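Progress report, door and cabinet handling, Drirunby site
2020-07-10
Laurinda Garcia, Prestska

Work this period covered the simulation stage of the Drirunby project, in which a two-armed robot is to take over after-hours room checks from the night staff. Tunstall supplied the building model. Of the 142 simulated runs planned in February, 74 are complete.
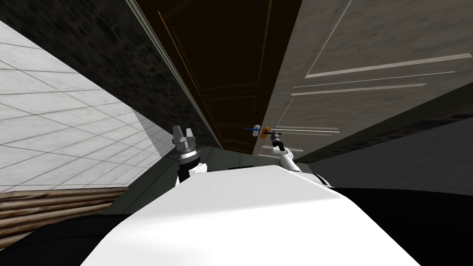 Door handling remains the main technical task. Each run requires the robot to approach in a narrow passage, grip a lever handle and open the door. The right gripper is used for the lever on the pale door, with the left arm kept raised and empty. In that posture the arms reach forward past the torso, so clearance to the walls has to be checked for both. We have asked Tunstall to confirm the passage widths in the model against the building itself.

The staffing plan has changed. The first version removed the night round entirely. After talks with the 18 people on the rota, the revised version keeps two on each shift and moves their hours from door checks to fault response and log review. 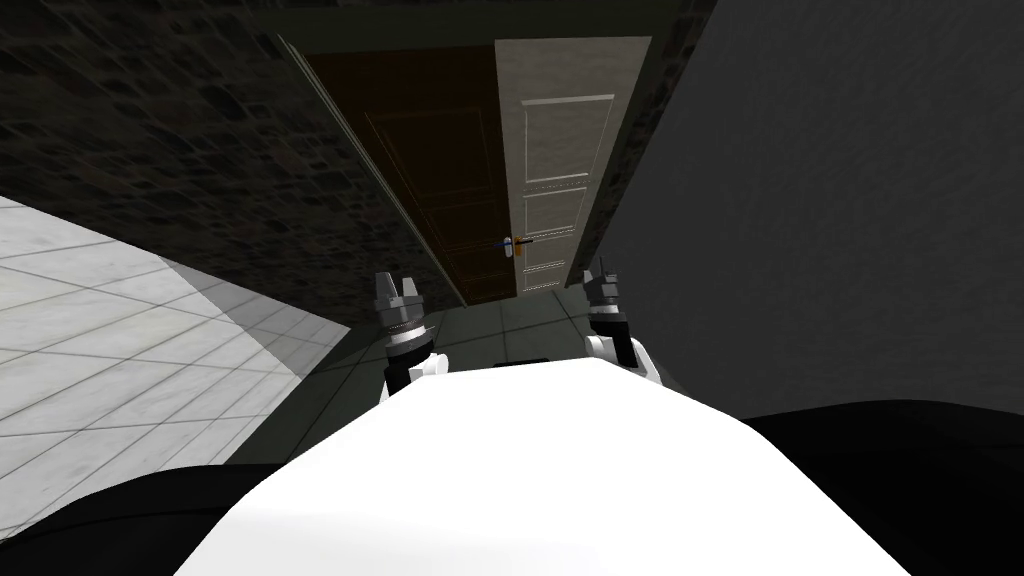
Staff asked who has authority to stop the robot in a shared corridor. The answer is now written into the procedure: anyone present may stop it, and only the shift lead may restart it. Training on this point is drafted but not scheduled. Drarna will deliver it on site.

Cabinet checks are at an earlier stage. The reach limits for wall-mounted units have been set in the model — the grip settings have not. These checks stay with staff until both are approved.
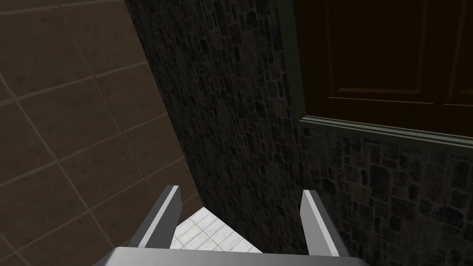
Figure 3. Open gripper near the stone wall and wall cabinet, simulation view.

Remaining for next period: the outstanding runs, the passage widths from Tunstall, and a training date from Drarna. No change to the budget is requested.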